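The Femon Food Mill, 22 cm
Posted in January by the Stidden kitchen shop
22 shares | 6 comments

I've sold a lot of gadgets over the years and most of them end up at the back of somebody's cupboard (mine included, I've got a cherry stoner in there that I've used once). The Femon is the one I keep out on the worktop. It's a hand-cranked food mill, stainless steel, with a 22 cm bowl and three folding feet that grip the rim of a saucepan, and I use mine nearly every week in tomato season and a good deal in between.

If you've never had one, think of a sieve with a handle you turn. You tip your cooked tomatoes in, skins and seeds and all, wind the handle, and the sauce drops through into the pan while the skins stay up top. Every so often you wind it backwards for a turn or two and that scrapes up whatever has got stuck. No peeling! I can't tell you how much I hate peeling tomatoes.

It comes with three discs. The fine one is for tomato sauce, raspberry purée and anything where you don't want pips. The medium is the one I leave in, it does soup and apple sauce and baby food. The coarse one is for mash, and it makes lovely mash – soft and fluffy, never gluey like it goes in a blender. Do the potatoes while they're still hot and add the butter afterwards. 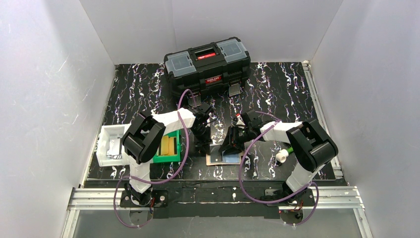
Black toolbox with two translucent organiser lids.

The make before this one had a plastic knob on the crank and I had two come back to the shop with it snapped clean off. Femon use beechwood, held on with a proper screw, and you can buy the knob separately if you ever do manage to lose it. The spring under the blade comes out for washing. It only goes back one way up, wide end down, and if your mill suddenly stops pushing anything through, that's the first thing to look at.

You can put the bowl and the discs in the dishwasher. The crank I wash by hand, on account of the wooden knob, and I dry the discs straight away with a tea towel. Don't leave it overnight with potato in it. I did, and I was at those little holes with a washing-up brush for half the morning.

A quick sauce to start you off: halve a big bowl of ripe tomatoes, put them in a wide pan with a splash of olive oil, a couple of squashed garlic cloves and a good pinch of salt, and let them bubble until they've collapsed. Mill on the fine disc, back into the pan, and simmer till it's as thick as you like. Basil at the end. It freezes beautifully, and I do it in old yoghurt pots.
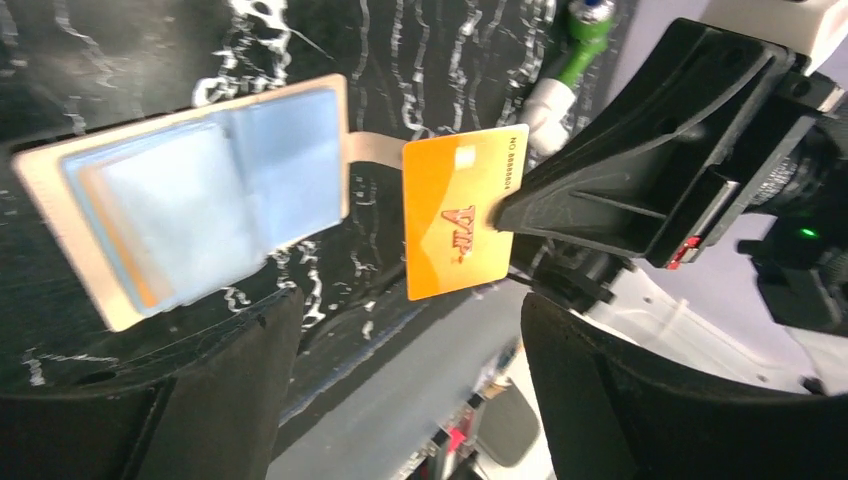

Orange VIP card beside the clear-sleeved holder.

Some things people ask me in the shop. It will sit on any pan or bowl from 18 cm across up to 28, and it's fine over a stockpot if you hold on to the handle. It won't do raw carrots, or raw anything much, so cook things soft first. Left-handers tell me they get on with it perfectly well – you just stand it the other way round.

We stock it at Stidden and at the little Dunundale branch, order code 809. Dunundale is the smaller shop so do ring before you make the trip. Spare discs and springs are kept behind the counter, so ask. Boxed weight is a bit over a kilo and we post it in the maker's own carton with paper round it.

If you're after something for curry pastes or lemongrass you want the Châu granite mortar, which has its own page. The mill will only sulk at you.

Contact us | Delivery and returns
© Stidden kitchen shop
Back to top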